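The Small Pot Does Most of the Work

When Encarnación Mateos moved into a two-room apartment in Otovura last August, she gave away a ten-piece cookware set and kept the smallest saucepan. She has cooked with it nearly every day since. Oatmeal in the morning, rice at noon, an egg or a cup of soup at night.

Small saucepans tend to be bought last, often as part of a set, and people don't look at them very closely. Rodrigo Ortuño has sold kitchenware in the same store for years and thinks shoppers should start there. He tells them to pick the pan up by the handle and tilt it as if pouring. A long handle gives a better grip, but on a very light pan it can pull the whole thing off balance when the pan is empty. 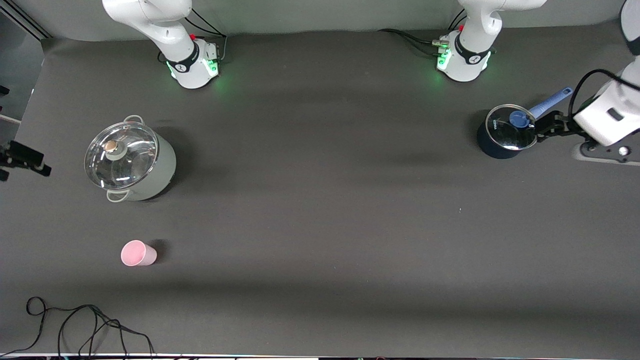

Lids matter too. A clear glass lid lets you check on rice without letting the steam out, and a round knob is easy to grab with a folded towel. Glass does add weight, and it can break if it goes from a hot burner straight into cold water. Ortuño suggests leaving it on a rack for 10 minutes first.

Color is mostly a matter of taste. Mateos likes blue. Her neighbor Benito Campos prefers plain steel, and he has scrubbed his so often that the maker's stamp is gone.

Storage is simple. Turn the lid upside down so the knob sits inside the pan, and point the handle toward the back of the shelf. Mateos skips the shelf and leaves hers on the stove.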